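2026-05-10, bench log, wrist camera grasp work

Continued the approach-height sweep on the bottle set. Policy is the Statell checkpoint Fatos left on the shared drive, no retraining. Control loop unchanged.

Question for this session: does the grasp point predictor hold up on dark glass, and does a flat box close to the target pull it off? Fengying's August runs used matte bottles only, so there is no baseline for this one.

Procedure: home, open fingers fully, move to pre-grasp above the near side of the table, save one wrist view, run the predictor, close, lift, hold 2 s, put down. Target moved by hand between trials. Clutter left where it was.

70 trials. Log ends at step 3599; the last trial is complete.

Predicted points fall in two groups. The larger one sits on the glass just below the shoulder, where we want it. The other sits on the white cap. Cap grasps lift but the bottle swings during the hold, so I am scoring them separately and not as successes. Depth on the glass body is patchy. Depth on the cap is clean, which may explain the second group. Not tested yet.

No predictions landed on the flat box. Lowered exposure to 900 for the final block; no clear change in the split.
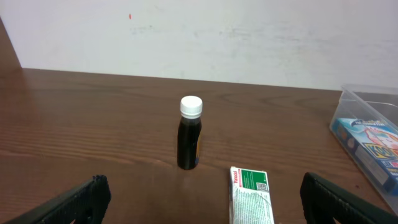 Wrist view at pre-grasp, fingers open. Target: dark bottle with white cap. Clutter: Panadol box, clear container at right.

To do:
Mask depth on the cap and rerun with the same placements.
Ask Fatos whether the Jurari training set had any capped bottles.
Fengying to check my cap/body labels before the split goes in the table.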